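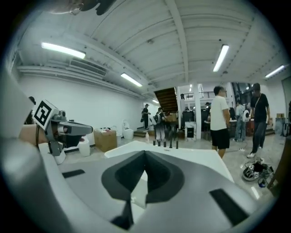 Hi again! So I shoot weddings, and my client gallery on Ustier is still stuck. I uploaded 688 photos from the Rilesden reception last night and it stops at 400 every single time - no error, the bar just sits there. I've logged out, switched browsers and tried smaller batches of 16 (those go through, but then the first dance ends up before the ceremony!). Is there a cap on my plan? The couple's link expires in 14 days.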